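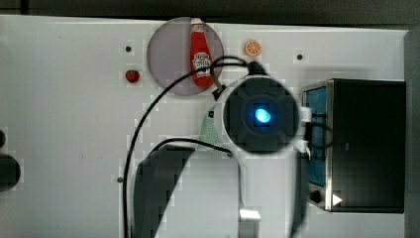 Setting the Table: Sorting Play Food and Real Packaging

Project report, Kavitz course in home and consumer studies
16 November 2022

1. Background

Our group looked at how young children sort food items during pretend meals. Most play kitchens mix two kinds of things: toy food made for the purpose, and real packaging kept from home. We wanted to know which kind is easier to place on a table, and what children expect to find on a plate.

2. Items

The table was plain white, so that colors would stand out. We used a round translucent plate with a pinkish-gray tint, a red ketchup bottle with a white cap, a toy orange slice and a small toy strawberry with a green top. The bottle lay across the plate at the start, with the orange slice to the right and the strawberry to the left. Both fruits were left off the plate on purpose.

The bottle is much larger than the fruit. We kept it anyway, as the play corner at Doltau has several bottles like it and the children there use them often.

3. Method

We ran seven short rounds with children from the Doltau group. In each round a child was asked to "get the table ready for lunch" and given no other help. One of us wrote down what was moved first and where it ended up. A round lasted roughly 5 minutes. The plate went back to the same spot before the next child came in.

4. Results

In four rounds the bottle was moved first, usually to the side of the plate and upright. In the other three the strawberry went onto the plate before anything else was touched. The orange slice was often left for last - two children did not move it at all.

Several children put both fruits on the plate and then pretended to add ketchup. We had no column for this on our sheet and wrote it in the margin.

5. Problems

The strawberry rolled when the table was bumped, so its starting place was not the same every time. We also forgot to note which hand was used in the first two rounds. Next March we would like to repeat the work with a second plate and a cup.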